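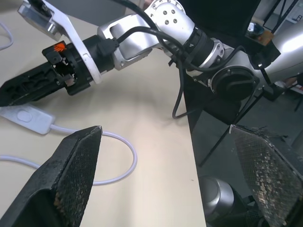
Asunto: Re: [masa-madre] Harina de centeno que no levanta ni a tiros

Hola a todos:

Contesto tarde y con las manos llenas de masa, así que perdonad las erratas. Primero pego lo que se escribió en julio, que si no luego perdemos el hilo:

> Llevo ya tres hornadas con el centeno integral de Brustum y las tres me han
> salido como un ladrillo. El fermento está bien, con trigo sube de maravilla.
> Le pongo la misma agua de siempre, el 65 %, y lo dejo toda la noche
> en la cocina. Por fuera se agrieta y por dentro queda como plastilina.
> ¿Es la harina? ¿Soy yo? Tengo un saco casi entero y me da pena tirarlo.
> ¿Alguien ha probado la de Urnumley? Me dicen que es más fina, pero el
> envío me sale por un pico.

¡No tires el saco, por favor! A mí me pasó exactamente lo mismo el primer invierno que me puse con el centeno, y la harina era buenísima. El problema era yo, que me empeñaba en tratarla como si fuera trigo (amasar, amasar y volver a amasar, con lo que cansa eso). El centeno no te va a hacer esa malla elástica tan bonita por mucho que le des. Se mezcla con cuchara, se deja en paz y listo.

Lo del agua es lo que más me chirría de tu mensaje. Un 65 % para integral de centeno es poquísimo, de ahí las grietas. Yo subo al 85 y hay días que al 90, según cómo venga el saco. Te va a parecer barro, y tiene que parecer barro. Lo echas al molde con una espátula mojada, alisas por encima y ya está. Ni se te ocurra intentar formar una hogaza redonda con eso, que acabas con la encimera, el grifo y el pelo perdidos (experiencia propia).

Y luego la noche entera en la cocina, uf. ¡En julio! Con el calor que hace en mi casa, el centeno está listo en 2 horas, a veces un pelín más. Cuando veas agujeritos en la superficie, al horno sin pensarlo. Si esperas a que doble, como el trigo, se te pasa y se hunde, y ese interior de plastilina suena mucho a masa pasada. También puede ser que lo cortes demasiado pronto. Yo lo envuelvo en un paño y no lo toco hasta el día siguiente, aunque en casa protesten.

De la de Urnumley gasté un saco el año pasado. Es más fina, sí, y el color sale más claro, pero a mí me supo a poco. Para galletas la volvería a comprar, para pan no. La que me tiene encantada es la de Skendden, que huele a campo nada más abrirla, aunque solo la traen cuando les da la gana y hay que andar llamando.

Otra cosa, ya que estamos. ¿Alguien sigue usando los moldes altos de Ng? Tengo dos y a uno se le está yendo el recubrimiento por una esquina. Antes de forrarlo con papel para siempre, querría saber si se puede recuperar o si ya va al trastero. El papel me deja unas arrugas feísimas en los lados, manías mías.

Ah, y para quien preguntó por el archivo de recetas: subí la del pan negro con semillas, la que lleva melaza. Ojo, que puse 12 gramos de sal y es para el molde grande; en el pequeño os quedará salada como el mar.

Ya contaréis cómo sale la cuarta hornada. Yo me voy a rascar el bol, que esto cuando se seca es cemento.

Un abrazo y buenos panes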